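Folding button-up shirts for the shelf: the method we use now

This item covers the folding standard for button-up shirts at the Jinamville stockroom. It replaces the note that went out in January, which dealt with T-shirts and knits and left the woven shirts for later. The same method is in use at the Barrios shop, and it works at home if you have a table large enough.

The standard came out of a shelf problem. The bays on the back wall have a clear width that suits a folded shirt of 24 cm with a small gap on each side. Shirts arrived from the packing table at anything from 20 to 31 cm wide. The wide ones were pushed in and creased at the shoulder, and the narrow ones slid over and took the stack with them. In the last stock check, 67 of the 224 shirts on the back wall had to be refolded before they could go out on the floor.

The table

Use a flat, smooth, light-coloured top. Light wood is good for coloured shirts because the hem and the placket edge are easy to see against it. Wipe it down before you start. Dust and grease marks on a pale top are easy to find and easy to remove, and on a shirt they are neither. The top should be at hip height or slightly above. If you have to bend to reach the collar, the table is too low and your folds will drift to one side as you get tired.

Clear everything else off. Scissors, pens and tape belong on the side shelf.

Laying out

Put the shirt down with the collar at the far end and the hem nearest you. Start with the front up. This is the inspection position and all checks are done here, before any folding. Spread the shoulders outward from the collar and let the sleeves fall down each side. Do not pull the sleeves straight at this point.
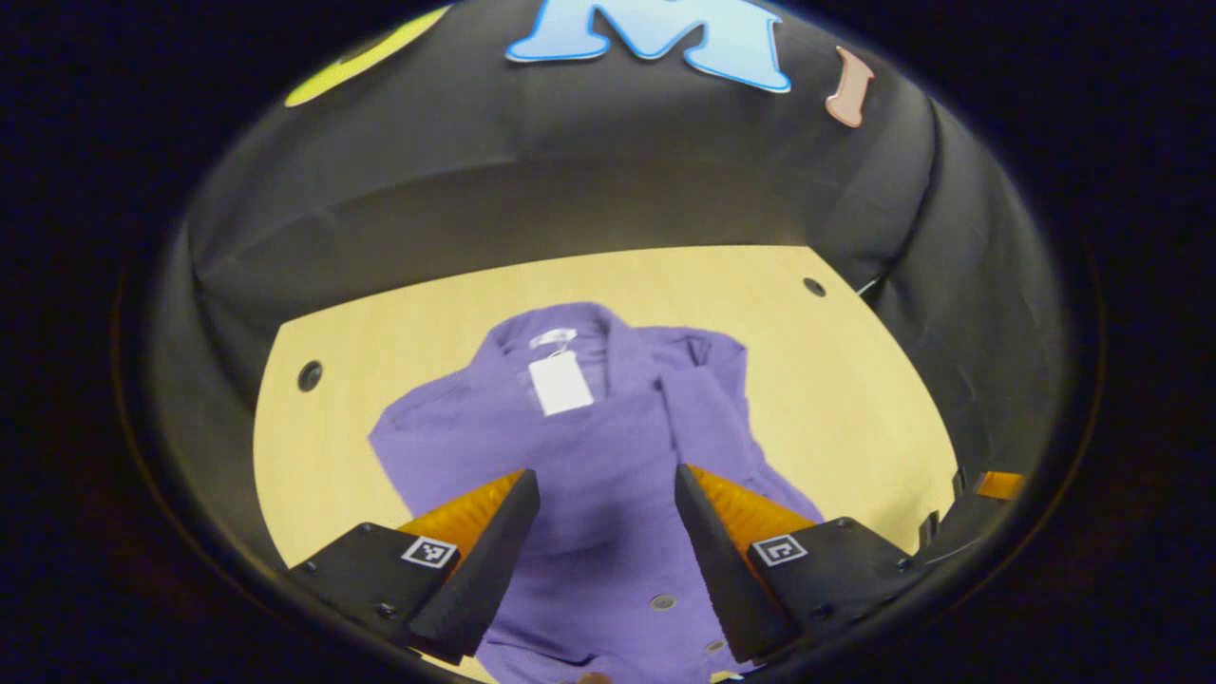
Check the buttons next, working down from the collar. Look for loose thread behind each one and for any button that differs from the others. Press the placket flat with the side of your hand, then do up the top button, the third and the last. Three fastened buttons hold the front in line during the turn. Doing up all of them adds time and gives no better result on the shelf, except on slippery fabrics, where you should fasten the lot.

Crinkled and textured fabrics need separate mention. A crinkle finish is part of the cloth and should not be pressed out, by hand or with the steamer. Smooth only the folded-over areas and the hard lines that come from the carton. A hard line runs straight and crosses the texture; the crinkle itself is fine and irregular. If you can't tell which you are looking at, compare the back panel with the front. Carton lines will normally show on one and not the other.

Swing tags stay on. Lay the tag flat on the upper chest while you check the front, then tuck it inside the collar before the shirt is turned over. A tag left under the chest during folding will print a rectangle into soft cloth after a few weeks under a stack. Neck labels should lie flat against the inside back of the collar. If one has curled, flatten it with a thumb.

Folding

Turn the shirt face down, collar still at the far end. Smooth the back from the centre outward.

Place the Nuso board on the back with its top edge at the base of the collar. The board is 24 cm wide and gives the finished width. Fold the right side in over the board, then bring the sleeve down so it runs parallel to the side of the shirt. The sleeve should sit fully inside the fold. Repeat on the left. Long sleeves will need a second fold at the elbow; the cuff must finish above the hem.

Slide the board out. Turn the hem up by 6 cm to take in the curve of the tail, then bring the lower half up to meet the base of the collar. Large sizes are folded in thirds instead. Turn the shirt over and check that the collar is centred. If it is off by more than the width of a button, open the shirt and redo the side folds. Pulling the collar across afterwards only moves the twist down into the chest.

Stacking

Stack no more than six high. Alternate the collars, one to the front and one to the back, so the pile stays level. Crinkled fabrics go on top of smooth ones, as weight will flatten the texture over time. Put the sizes in order with the smallest on top.

Shirts that fail inspection go in the Rovby tub under the table, unfolded, with a slip pinned through the tag hole stating the fault. Pin through the tag only — never through the cloth. Missing buttons and open seams can be repaired on site. Stains, pulled threads and colour differences between panels go back to the supplier.

Boards and spares

There are two Nuso boards at Jinamville and one at Barrios. They live on the hook at the end of the packing table. Do not cut on them. A nick in the edge will catch on loosely woven cloth and is hard to spot until it has done so. If a board is damaged, stiff card cut to the same width will do until a new one arrives.

The next item will deal with trousers and pleated skirts. Until then, please keep hanging both.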